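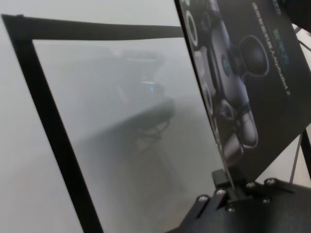

Figure 3. Translucent frosted panel in a black frame, with a large dark shape blurred behind it.

4.2 What game masters do with boxed text

I went into this part of the study with a hunch, and I'll own up to it. I've run fantasy modules for most of my adult life, and I was sure most game masters skip the boxed text, those shaded paragraphs you're meant to read aloud when the party walks into a new room. So I picked a module that leans on it hard. Lendance is a 250-page campaign set in a drowned valley, and it has read-aloud text for nearly every location, down to the pantry in the miller's house.

Eight groups played it, and I sat in on 64 sessions (with a lot of bad coffee, mostly on Tuesday nights). I kept a paper copy of the module on my lap and marked each boxed passage as read in full, trimmed, put in the game master's own words, or dropped.
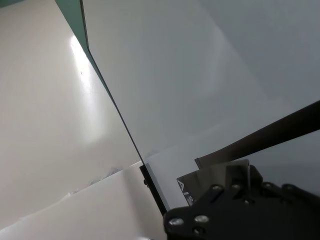
Figure 4. Glossy cream-white panel and a strip of teal-green.

My hunch didn't hold up very well. Game masters who were new to the hobby read nearly everything, word for word, and their players mostly liked it. The old hands trimmed. They'd keep the first sentence, jump to whatever the party could fight or steal, and leave out the weather. Henryk Pawłowska, who ran the longest game in the study, told me he reads the box silently while the players argue over marching order — then says whatever has stuck.

Where the text got dropped altogether, it was usually in the chapter set in Reltavden, the ruined port town. Players can come into that town from any side, and the boxes assume they come through the north gate.

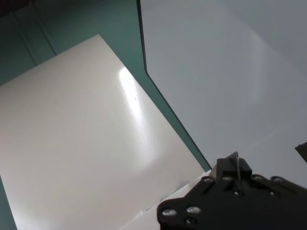

One group arrived by sewer and another in a stolen funeral barge, so the paragraph about the gate guards was no use to either of them. The game masters made something up on the spot, and in my notes those are some of the liveliest scenes in the whole campaign. I'd be careful about pinning that on the missing text, though. The town also has the best villain in the book, and people perk up when she's on stage.
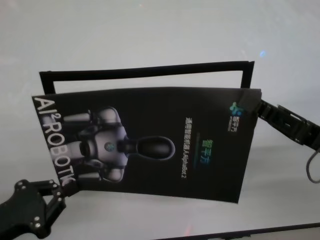
Does long boxed text make players stop listening?

Past a certain length it seemed to, mainly in rooms where a fight was clearly coming. Players reached for their dice before the reading was done, and several asked to hear the exits again. Long passages at the start of an evening went over fine, and I come back to those in 4.3.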